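Chapter 7
The Second Life of Containers

In this chapter
Why a package outlives what it held
Reading a label as a promise
Holding, hiding and showing
Key terms: primary use, afterlife, false front, drift

Sometime in the last year you probably ate something out of a can, rinsed the can, and stood over the recycling bin with it a little longer than the job required. It was a good can. It had straight sides and a flat bottom. You may have said the word "pencils" out loud. This chapter is about that moment and the surprising amount of clutter it has produced.

Chapters 5 and 6 dealt with objects that are made for one purpose and stay put in it: the door hinge, the bathtub, the stapler when you can find it. Containers are less loyal. A container has a primary use, the job it was bought for, and then, if it is sturdy or pretty enough, an afterlife. The primary use of a food can may end in 2 minutes over a saucepan. The afterlife can run until somebody moves out.

The household survey we will use throughout this part of the book was carried out in Wirkville and in the smaller town of Mollham. It covered 910 homes and recorded 3,615 containers doing work they were not sold to do. Coffee cans held screws. Cookie tins held sewing supplies, to the lasting disappointment of children. One kitchen in Mollham kept its cookie cutters in a fish kettle and its fish kettle lid in the garage. The survey form had a box marked "empty, but being saved," and the people filling it in had to start writing in the margins.

A desk or a kitchen table is a good place to begin looking, as things tend to land there while their owners decide what they are. A plant may turn up on one in a container dressed as groceries, with real groceries a short reach away.

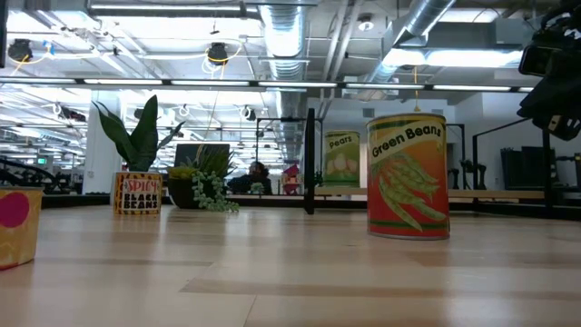
A label makes a promise. When it says pears, we expect pears, and we don't pry off the lid to check. The promise holds up so well that we go on half believing it after the facts have changed. Anyone who grows a snake plant in something marked "Spicy Black Beans" knows perfectly well that it is a snake plant. Visitors know it too, and will still read the words out to you. We call this kind of label a false front: the outside goes on describing one thing while the inside has moved on to another.

False fronts come in two sorts. The accidental sort is the margarine tub of leftover soup, which fools everyone in the house once a week. The deliberate sort is chosen for its looks. The Zitura catalog used as a source in Section 7.3 sells planters, lamps and umbrella stands made to resemble packages that never held anything, so that you may enjoy the afterlife of a can without the trouble of eating the beans.

Between the two lies drift, the slow change of a container's job with no decision ever being made. The Hayes kitchen, our main case for this chapter, had a bread box that took in one unpaid bill in September and by winter had no room for bread. When asked where the bread was kept, the household pointed to a salad bowl. The salad question was left for a later visit.

Before you go on to Section 7.1, pick one shelf, table or windowsill where you live. Write down each container on it, what it was made to hold, and what it holds now. Leave the junk drawer alone for the time being. It has its own chapter.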